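**Picking and packing assistants, small parts room, Ollent**

Grolleck is taking on 3 assistants for the small parts room at our Ollent site. The work is part-time, 21 hours a week over three days, and starts at the end of August. You don't need to have done this sort of job before.

We send spare parts for lamps, blinds and kitchen fittings to repair shops and to people mending things at home. Most orders are small. A typical one is a bag of screws, a pull cord and a replacement bracket, and it has to leave here with the right bracket in it.

## What you would be doing

- Sorting returned and mixed stock out of the large grey bins
- Checking parts against the order sheet and bagging them
- Packing orders for the afternoon collection
- Putting away deliveries, mostly light cartons
- Keeping your own bench and the floor by it clear
- Telling the shift lead when a line is running low

Sorting takes up most of the morning. Packing starts after lunch and goes on until the van comes. You will be on your feet for a good part of the day, although the bagging benches have stools. The room is carpeted, so trolleys are heavier to push than they would be on a hard floor. Please wear flat closed shoes.

## Who would suit the job

You should be able to tell similar parts apart and read small print on labels, with glasses if you use them. You need enough written English to follow an order sheet and leave a note for the next shift. We use a stock program called Niner and will teach you how to use it in your first week.

Some people like company while they work and others would sooner get on quietly. There is room for both.
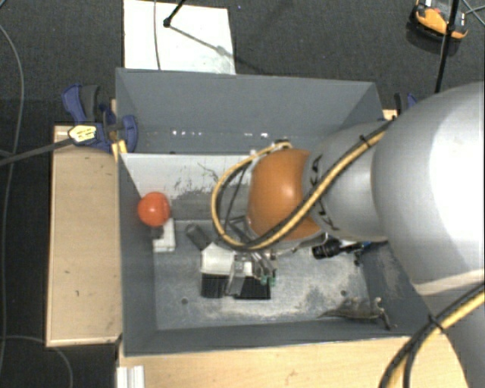

## Hours and pay

Shifts are seven hours with a paid break of 30 minutes. We can usually agree fixed days if you have school runs or another job. Pay is by the hour and goes into your bank each Friday. Holiday builds up from your first day. After the trial month the post is permanent.

There is a bus stop outside the El Sherbiny bakery, a short walk from our gate, and bike racks in the yard. Parking is limited.

## How to apply

Send a short letter or email to Siham Badawi, quoting reference 1017. Tell us which days you can work and anything you have done that involved sorting, packing or careful checking, paid or not. A CV is welcome but you don't have to send one.

Applications close on Mon 12 August. Nesma Filali will ring everyone we would like to meet. The visit lasts an hour and includes a short go at sorting and bagging. If you need step-free access or a different time, tell Nesma when she calls.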